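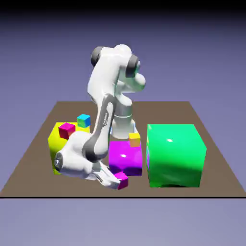

Fri 29 January

So the internet went out again last night, right in the middle of my call with Ulla, and I spent the whole evening leaning out of the kitchen window holding my phone up like a candle. I've had it with Beltel. I know I said that in December too, but this time I mean it!

The thing is, when we moved out to Lunde I never even thought to ask about the connection. I asked about the roof and the well and whether the snow plow came up our road, and I took it for granted that wifi would just be there, the way it always was in town. The Beltel line is an old copper one that comes across the fields on poles, and when the wind gets up (so, all winter) it drops. Then it comes back for a few minutes, long enough for me to think it's fixed and start uploading something, and then off it goes again.

I called them this morning. Forty minutes of pan flute music, then a very nice young man who asked me to turn the router off and on. I told him I had done that already. He asked me to do it again while he waited, so I did, and we both sat there breathing at each other until the lights came on. All green. "It looks fine from here," he said. It looks fine from here too when it's working! He put in a ticket for a line check and I'm supposed to get a text about it, which I'll get if I happen to be standing in the right corner of the bedroom.

Anyway, Ulla Björklund has been telling me for ages to forget the phone line and get one of those boxes that runs off the mobile network. She has the Vuredlow one. You put a SIM card in the back, plug it into the wall and that's it, no technician and no drilling. She takes hers to the summer cabin and watches her shows out there, and she says it only gets slow on Sunday evenings when everybody in the valley is online at once. I looked it up on my phone during one of the good spells. The box is 2,000 kronor and then there's the monthly plan on top, and if I want the outdoor antenna it comes to 3,065 for the lot, before the first month. I nearly shut the page. But then I thought about what I've spent on extra phone data since the fall, and I kept reading.

I had a lot of questions and the website was no help at all. It kept telling me I'd be "connected to what matters." What I want to know is whether it works behind a hill. So after lunch I drove over to Lotness to see Agnes Isaksson, who has the same hill on the other side of her, and she let me sit at her table with my laptop and try it. Two bars on the box, and I still managed a video call with my sister without her face freezing once. Agnes doesn't have the antenna. She just keeps the box up on the windowsill next to the geraniums and says it got a lot better when she moved it there from the bookcase.

We ended up having coffee and then more coffee, and she showed me how she'd set up a guest password for the grandchildren and a time limit so that it cuts off at nine. They found out how to get around it within a day, apparently, and she's given up and takes the plug out of the wall now. I got home after dark and had to reheat the soup.

What I've more or less decided is to borrow Ulla's box for the weekend before I buy anything. She's not going to the cabin until the snow's gone, and she still has her old broadband in the apartment for the time being. If I get two bars in the kitchen I'll order my own on Monday, without the antenna, and if I don't, I'll try it upstairs in the sewing room, where the window faces the mast. Then there's the contract with Beltel to get out of. I dug out the paperwork and there are 6 months left on it, but Agnes thinks that with this many faults reported they might let me go early. I've started writing down every time it drops, with the time next to it, on the back of the feed store calendar. There's already a lot of scribble on it.

It's been up since I got home, naturally. I did the bank stuff and paid the electric bill while I had the chance, and I sent Ulla a message to ask if I can come by in the morning for the box. She says yes, and to bring back her cake tin.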